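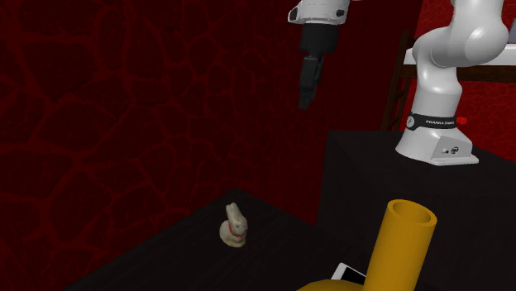

What has the Hilthorpe well water testing program done with its grant so far?

Testing is under way in both townships named in the award, and most of the households that enrolled have received their first set of results.

Progress report to the Nirken Fund
Submitted 3/29/24

Enrollment. The program set out to enroll 180 households that draw their drinking water from private wells. At the close of this reporting period, 192 had signed the participation form. Demand was strongest along the Tazi Creek road, where many wells are shallow and were dug before the county kept records. Enrollment in the Prorkport area was slower and required a second mailing, for which the postage was moved from the travel line.

Sampling. Each household receives a kit with two bottles, a set of printed instructions and a return label. Samples are tested for nitrate, coliform bacteria, lead and arsenic. A number of early kits came back with the collection time left blank, and the laboratory could not accept the bacteria samples in those cases. The form has been redesigned so that the time is the first item to be filled in – replacement kits were mailed at no charge to the households concerned.

Results and follow-up. Results are sent by letter in plain language, with a phone number for questions. Households with a nitrate reading above the drinking water standard are offered a home visit and a second test. Staff have completed 10 such visits. In several homes the well cap was cracked or sat too close to the ground, and the owners were given a list of licensed contractors. The program does not pay for repairs under the present award. Residents have raised this point more often than any other, and we would welcome a conversation with the Fund on whether a small repair allowance could be considered.

Budget. Spending is in line with the approved budget except for laboratory fees, which rose after the contract was renewed. The increase has been covered by savings on printing. No change to the total award is requested.

Staffing. The outreach position was vacant for part of the winter and has now been filled on a part-time basis. Evening phone hours were suspended during the vacancy and have resumed.

Next period. Second-round kits will be mailed after the spring thaw, when shallow wells are most likely to show a change. A public meeting is planned in Prorkport once those results are in, and a map of findings, with individual addresses removed, will be given to the township boards. The final report will reach the Fund in September, together with the full financial statement.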